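Plastic cases: keep or toss?

Posted in: Decluttering & Small Spaces

bloxham_attic
7/9/21
OK, I need some outside opinions because my sister and I have stopped being able to talk about this. I'm clearing out the desk and the two closets in the back room before we paint, and I have SO many of those smoky see-through plastic cases. Some have things in them, most don't, and a few have a part inside that I can't match to anything I own. Do you keep empties? Montserrat (sister) says all of it goes in the bag tonight.

gracklefeather
Bag. If you haven't opened it since you moved in, you don't need it.

houshang_m
Gotta disagree with gracklefeather. I threw out a whole shoebox of those in spring and then spent 34 dollars replacing something that had been clipped inside one. Open every single one first. Hold it up to a window too, the dark plastic hides stuff.

gracklefeather
So you spent 34 bucks once. I got an entire shelf back!

kumis4
Do you have the room, is my question. I keep 4 empties in the kitchen drawer for screws, picture hooks and fuses and I use them constantly. Past that it's just clutter with a lid. Also check with your recycling people before you put them in the bin, ours won't take the dark plastic at all.

bloxham_attic
Ours either, I looked it up this morning :( So it's trash or the thrift store.

I did a first pass after lunch. Cleared off the one light gray surface I've got back there and started going through things one at a time, which is slow but I'm finding it kind of soothing? The one I keep going back and forth on is smoky and see-through with a glossy black rim, and there's a thick black bar down one side.

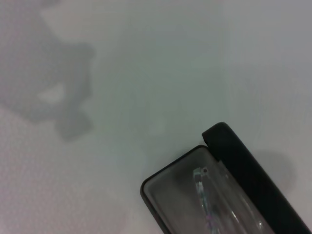 Anyway, I've got until the painter shows up, and I'd like to be down to one box by then. Montserrat has offered to come over and "help", so I'm trying to get ahead of her. Houshang, what was in the case you threw out?

houshang_m
Little adapter for my label maker. Of course they only sell it as a set now. And I'd hang on to the one with the bar until you've been through the closets, you might run into whatever it goes with.

gracklefeather
Or you might run into 2 more of them. Put a date on the box and if you haven't gone in there by next July, out it goes, no peeking.

kumis4
I could live with that. But peek.

bloxham_attic
Fine, one box, dated, lid taped. Starting on the second closet now, there's a bag in there full of phone chargers and I'm already tired.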